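Radolbridge mysteries return to print after long absence

Good news for anyone who has ever paid too much for a battered paperback with somebody else's shopping list tucked inside. The Radolbridge mysteries are coming back. All 4 of the novels will be reissued by Mogensen, starting in July with the first, The Tollkeeper's Supper, and the rest will follow at intervals through the autumn and winter.

The series has been out of print for so long that most readers who love it came to it by accident, in a holiday cottage or at the bottom of a box at a jumble sale. I found mine on a ferry, wedged behind a radiator, and was so deep in it by the time we docked that I walked off without my coat. So please forgive a certain amount of excitement in what follows!

For those who haven't had the pleasure, Radolbridge is a small river town with a corn exchange, two rival bakeries and far too many clubs. The first book opens at the annual supper of the bell-ringers, where the guest speaker gets as far as the second anecdote before falling face down in the trifle. The police think it was his heart. The town librarian, who had been dreading the third anecdote, thinks otherwise, and off she goes with her notebook and her bicycle and her terrible sense of direction.

What makes the books such a joy is how much goes on around the murders. There are long, wandering chapters about the row over the new bandstand, and a running feud about who is allowed to moor a boat below the weir. Some reviewers at the time grumbled that the plots took a while to get going. They do, and I wouldn't lose a page. By the time the culprit is unmasked you know the price of a bun in both bakeries, and in the second book, The Weir Key, that turns out to matter a great deal.

Mogensen is doing the job properly. The new editions have been set afresh from the first printings, which means the return of a whole chapter that was dropped from The Weir Key when it went into paperback. Anyone who has wondered how the librarian suddenly came to have a broken wrist on page 118 will finally get the answer. The hand-drawn town map is back as well, folded inside the cover of each volume, with the mistake about the railway station left in place (the books contradict each other on this point, so there was no right answer to be had).

The third novel, Low Water at Cloltavard, is the odd one out and for my money the best. It sends the librarian to a seaside resort at the wrong end of the season, where a hotel guest has vanished from a locked bathing hut and every landlady on the front tells a different story about what he had for breakfast. It is colder and sadder than the others, and the last thirty pages are superb. It has also been the hardest to find, with only one printing to its name, and the cheapest copy I have seen for sale in recent years had no back cover and a good deal of sand in it.

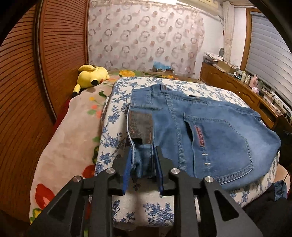
By our books correspondent
News | Crime and mystery

The fourth and final book, The Corn Exchange Affair, has never had a paperback at all. It is the longest of the set by some way and brings back nearly every suspect who managed to stay out of prison in the earlier stories. New readers really should leave it until last - half the fun lies in seeing who has married whom.

Alongside the ordinary paperbacks there will be a boxed set, limited to 1000 copies and running to 717 pages across the four volumes. Each box comes with a loose print of the map and a short booklet on how the series was written, including the author's own rejected endings. I am told one of these has the librarian as the murderer, and I am not sure how I feel about that.

Listeners haven't been forgotten either. The audio house Prillex is recording all the novels unabridged, with the first due on the same day as the paperback. A short sample was played to booksellers last month and it sounded just right: dry, unhurried, and with a lovely weary voice for the police inspector, who spends most of the series being told things he ought to have noticed for himself.

Bookshops can take orders for the paperbacks now. The boxed set will be sold only through independent shops, so it would be wise to have a word with yours early. Several are planning to open at 8am on publication day, and one has promised trifle.

There is no word yet on the short stories, a handful of which appeared in magazines and have never been collected. Mogensen says it is still trying to trace two of them. If you have a pile of old fiction magazines in the loft, have a look through for anything with a librarian and a bicycle in it, and get in touch with the publisher if you strike lucky.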